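The Ferry at Enden, by Lộc Phùng
Reviewed 27 Jan 2018
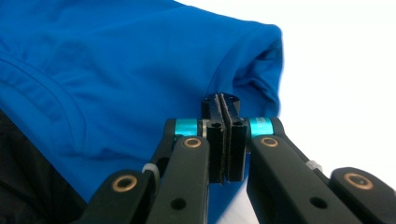
Lộc Phùng was 12 when his family left their village by river, and 20 before he saw his older brother again. This memoir covers the eight years between. Most of it takes place in Enden, the port town where his mother found work mending nets and where he learned a new language from a neighbor's radio.

The opening chapters are the strongest. Phùng writes in short scenes and doesn't explain more than a boy would have understood. The night crossing takes up only four pages, and I read them twice. His mother says very little in the book, but she is the person I remember best.

The middle is slower. There is a long section on the cannery at Sepúlveda, with a lot of detail about shifts, pay and the foreman, and I lost track of which cousin was which. A family tree would have helped. The one map is printed so small that the river names are hard to read.

Things pick up when the first letter from his brother arrives – on page 113, if you're tempted to skip ahead. The letters are given in full, in a clear translation by Gyu-bin Kong, and the two brothers don't always agree on what happened. Phùng leaves those differences alone.

At just over 200 pages it can be read in a weekend. The paperback from Steltbridge has decent paper and a readable typeface, though my copy's spine creased early on. Readers who want the wider history of the war will need another book, as Phùng stays close to his own street and his own family.

Four stars out of five. A second volume, about his return to the village, is due in March.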